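How to Set Up hreflang Tags for a Two-Language Site

Last updated 2026-06-14 by Bożena Kaczorowski
Filed under: Technical SEO, Site Setup

An hreflang tag tells a search engine which language version of a page to show to which reader. This tutorial covers a site with one English version and one Polish version, using tags in the XML sitemap. The same steps apply to three or more languages. The sample site is Voderville, a furniture rental firm with 224 pages, of which 111 have a Polish version.

Before you start

You need the following:

A list of every live URL on the site, exported from a crawler or from the CMS.
Write access to the sitemap file.
A spreadsheet program.
One fixed URL pattern per language. Voderville uses /en/ and /pl/ folders. Subdomains also work. Do not switch language by cookie alone, as a crawler will only see the default version.

Step 1. Match the pages

Open the URL list and make two columns, one for English and one for Polish. Put each page next to its translation. Leave the second cell blank if there is no translation.

Match by content. Slugs are often translated, so sorting by name will put the wrong pages side by side. If the CMS stores a translation ID, export that field and match on it.

Remove any URL that redirects, returns an error or carries a noindex tag. Every URL left in the sheet must return status 200.

Step 2. Choose the codes

The language code comes first and follows ISO 639-1. English is en and Polish is pl. A region code can be added after a hyphen and follows ISO 3166-1 Alpha 2, for example en-US or en-GB.

Use a region only if there is separate content for that region. A region code cannot be used alone. The code for the United Kingdom is GB, and en-UK is not valid.

Add an x-default entry for readers whose language matches neither version. Voderville points x-default at the English page.

Step 3. Write the sitemap entries

Each page gets its own url block. Inside the block, list every language version, including the page itself. The English block for the delivery page therefore holds three alternate links: en, pl and x-default. The Polish block holds the same three.

Declare the xhtml namespace in the opening urlset tag. Without it the alternate links will not be read.

Use full URLs with the protocol. Relative paths such as /pl/dostawa are not accepted.

Pages with no translation stay in the sitemap as plain entries. Do not point them at the home page of the other language.
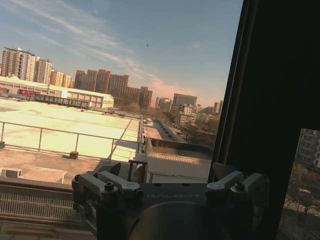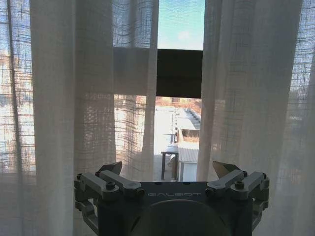
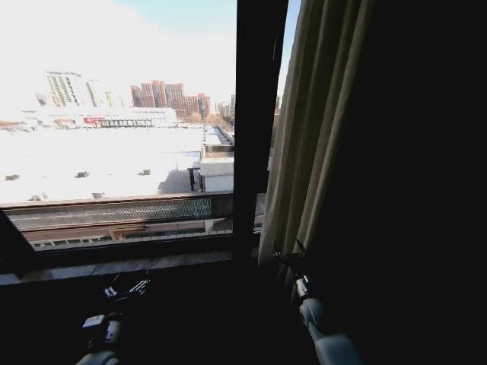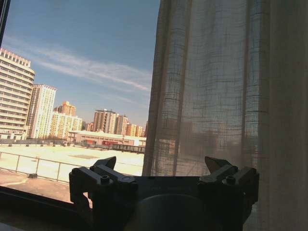

Window views. The fourth has the curtain across its right half.

Step 4. Check the canonical tags

Each language version must name itself as canonical. The most common fault on older sites is a Polish page with a canonical tag pointing to the English page. The two signals then conflict, and the Polish page may be left out of the index.

In the crawler, add the canonical column to the export and compare it with the page URL. Filter for rows where the two differ. Look for trailing slashes, uppercase letters and http in place of https, all of which count as a difference.

Step 5. Test the return links

An hreflang link has to be confirmed from both ends. If page A names page B, page B must name page A. If it does not, the pair may be ignored.

Most crawlers have a report for missing return links. We use Lorevent for this. In Cordero the report is called Unconfirmed Alternates and has to be turned on before the crawl is started.

On the first pass, the Voderville crawl showed seven unconfirmed pairs. All of them were Polish pages that had been renamed in November, with the old URLs still listed in the English blocks.

Step 6. Submit and wait

Upload the sitemap, confirm that it opens in a browser, and submit it in the webmaster tools of each search engine you want to cover. Add the sitemap address to robots.txt as well.

Do not expect a change on the first day. Both pages in a pair have to be crawled again before the link between them is used. Large sites take longer.

Notes

Page titles and meta descriptions should be translated by a person who knows the search terms in that language. The direct translation of an English keyword often has little search volume. Prepare a separate keyword list for each language.

Do not redirect readers automatically by IP address. Show a language link in the header instead, and have it lead to the matching page.

If you use the Grollov plugin, turn off its own hreflang output before adding the sitemap entries. Two sets of tags with different values are hard to trace. The setting is under Languages, Advanced, Head Output. Clear the cache after saving.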